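Project Reports | Safety and Practice | Automation

Search this site Enter keywords Go

Progress report to the Brilinora fund: working rules for cloth handling with two-finger grippers

Prepared by Illia Vakulenko, Skesov. Submitted 8/7/26. 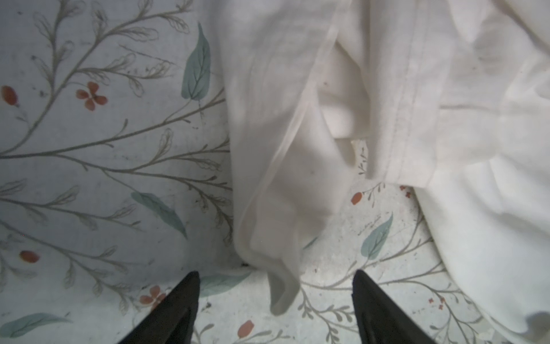

The grant covers one deliverable in this period: a written set of working rules for robot handling of household cloth, tested on our own cells before release to the partner site at Shehu. Draft 2 of the rules is complete and in use. Draft 3 is open for comment. The test plan is behind schedule in one area, set out under Delays.

1. Scope

The rules apply to two-finger grippers working over a flat surface with loose cloth on it, where a person may enter the cell between runs. They don't cover powered folding machines, mobile bases, or work in which a person and the arm handle the same item together. Shehu asked in January for the last of these to be added. We declined for this grant period, and the reasons were given in the previous report.

The rules sit below the risk assessment for each cell and do not replace it. Where the two disagree, the stricter one applies and the conflict is logged.

2. Status of the rules

Draft 1 had 48 rules. Many repeated each other or could not be checked by a person standing at the cell. Draft 2 has 28. The cuts were made by one test: a reviewer with the run log and the recorded wrist view must be able to say whether the rule was met. Rules that failed the test were reworded or moved to the guidance notes.

The rules with the most effect on daily work are these:

Rule 4. Before the first close command, the fingers are open and clear of the cloth. The operator confirms this from the wrist view and enters it in the log.

Rule 7. The approach stops short of the item and waits for a go signal. Approach and grasp are logged as separate steps.

Rule 9. If a patterned surface is used under the cloth, the pattern is named in the run sheet. Plain and patterned surfaces are not mixed within one batch.

Rule 12. A grasp on a hem or seam is recorded as such. Seams are thicker than the cloth next to them and take a different closing force, so results from the two must not be pooled.

Rule 15. An item that cannot be identified from the view is logged as "cloth, type unknown". Operators had been guessing, and the guesses were carried into the results table as fact.

Rule 21. No hand enters the cell until the arm is in the held state and the indicator has been checked. Pausing the program does not count as the held state.

Rule 21 drew the most objections. The operators' point is that bunched cloth has to be reset by hand after nearly every run, and the check adds time to each reset. The point is fair and the rule stands. We have moved the indicator to the operator's side of the cell, which removes the walk around the bench.

3. Test work

The plan calls for 1000 logged runs under draft 2, split evenly between our cell and the Shehu cell. Our 500 are finished. Each was reviewed against the log by a person who had not operated it.

Review found two recurring faults. The first was in rule 7, where operators gave the go signal before the arm had settled. The controller now refuses the signal until motion has stopped, and the fault has not come back. The second was in rule 9. Run sheets recorded the surface as "patterned" with no name, which meets the old wording but is no use to anyone comparing batches. Draft 3 requires a name from a fixed list.

We also looked at surface condition. Marks and lint on a cover can be mistaken for features of the cloth by the segmentation software. Draft 3 will ask for the cover to be inspected at the start of each batch and its condition noted. It will not require a spotless surface, as the intended setting is the home.

4. Delays

The Shehu half of the test has not begun. Their cell uses the Wavent controller, which does not write approach and grasp as separate log entries. Without that, rule 7 cannot be checked. A log patch has been written and is with their safety lead for approval. We don't want the runs started on the old log format and corrected by hand afterward.

Reviewer training also ran late. Two reviewers reading the same log gave different answers on rule 12 too often – mostly over what counts as a grasp on a seam when only one finger meets it. The wording is now: either finger, any part of the seam.

5. Budget

Spending is within the approved total. The unspent travel line is tied to the Shehu visit and will be used when the visit takes place. We ask that it be carried forward. No other change is requested.

6. Next period

Approve the log patch and start the Shehu runs. Close comments on draft 3. Write the guidance notes on seams and on cover inspection. Hold one joint review with Shehu in which both teams score the same logs, with results reported by rule.

One decision is needed from the fund. Draft 3 can be released for outside comment now, marked as tested on a single cell, or held until the Shehu runs are done. Our preference is to hold it – operators tend to treat a released draft as final, and rule 7 may still change once we have logs from a second controller.

Attachments: draft 2 rules, draft 3 with changes marked, run sheet template, fault log.

Filed under: Good Practice, Grippers, Grant Reports

3 comments 12 shares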